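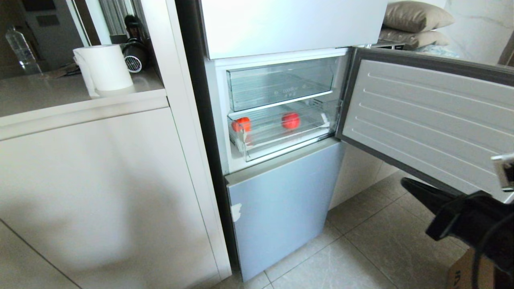 Section 4. Setting Up and Running the Fridge Task

Read Section 3 (arm homing and the stop button) before this one. If you skipped Section 3, the arm will let you know.

The fridge task is the second of the three household tasks in the Vimis student challenge. The robot opens the middle compartment, finds the tomatoes in the clear drawers, takes them out and closes the door. A person does this in a few seconds while thinking about something else. Our club record is 134 seconds, and we were thinking about nothing else.

4.1 Before you power anything

1. Sign the log sheet. Write your name so that it can be read by someone other than you.

2. Check that the middle compartment is set to the practice temperature and not to freezing. Cold air fogs the drawer fronts, and the detector then reports either no tomatoes or 15 of them.

3. Pull the lower drawer out slightly, about the width of two fingers. A fully closed drawer is the advanced version of the task and has its own section (4.6), which Bořivoj Beneš has been finishing since April.

4. Place the two practice tomatoes in the lower drawer. One goes near the front left corner, the other toward the middle. Leave the upper drawer empty.

5. Clear the floor where the base will drive. The wheels can climb over a cable, but they take the cable with them.

Note: Use the red practice tomatoes only. We tried real ones for a single afternoon. The grip force table in Appendix B was rewritten the same evening.

4.2 Starting the arm

1. Switch on the base first, then the arm controller. In the other order the controller looks for a base, fails to find one and sulks until you restart it.

2. Wait for two short beeps. One long beep means the battery is under 24 volts. Swap it and start again.

3. Open the Jandell panel on the laptop and load the profile called fridge_mid. Do not load fridge_mid_new. It is older.

4. Drive the base to the tape mark and turn it until the head camera has the whole middle compartment in view. You want both drawers visible with the door open, plus a little of the doors above and below.

5. Press Set Home.

Caution: Keep one hand near the stop button whenever the gripper is close to the open door. The inner liner has raised ridges, and a finger that catches on one will try to bring the door along. The hinge has forgiven us so far.

4.3 Teaching the reach

Each new member records 13 clean demonstrations before running the task on its own. A demonstration is clean if you would be willing to watch it with other people in the room.

1. Open the door with the arm. If you open it by hand, mark the run as "assisted" in the log. The software cannot tell the difference, but Holger Granström can.

2. Bring the gripper in from the right, past the edge of the open door, and stop short of the drawer.

3. Lower the fingers over the rim of the lower drawer. Come in from above. The front wall is transparent, and the depth sensor regards it as a rumor.

4. Close on the tomato that is toward the middle first. The one in the front corner has a wall on two sides and is much easier once you have calmed down.

5. Lift straight up until the fingers are clear of the rim, then back out slowly.

6. Release over the collection tray. Let go from low down - the tomatoes bounce, and they roll farther than you would think on tile.

Note: If the detector boxes a reflection in the upper drawer, lower the confidence slider one notch at a time. Do not drag it to zero. At zero everything in the kitchen is a tomato, including whoever is standing in it.

4.4 When something goes wrong

Arm stops halfway with code E-24: The wrist has met something. Back out by hand with the brakes released, and look before you clear the code.

Door drifts shut during a run: The base is parked too far forward and is nudging it. Return to step 4 in 4.2.

Gripper closes on nothing, looks pleased: The finger sensors need zeroing. Use Tools, then Zero Fingers, with the gripper open and empty.

4.5 Shutting down

Park the arm, power off the controller, then the base. Put both tomatoes back in the box in the equipment closet and close every fridge door. Copy your runs to the shared drive before you unplug the laptop, and write the number of clean ones in the log.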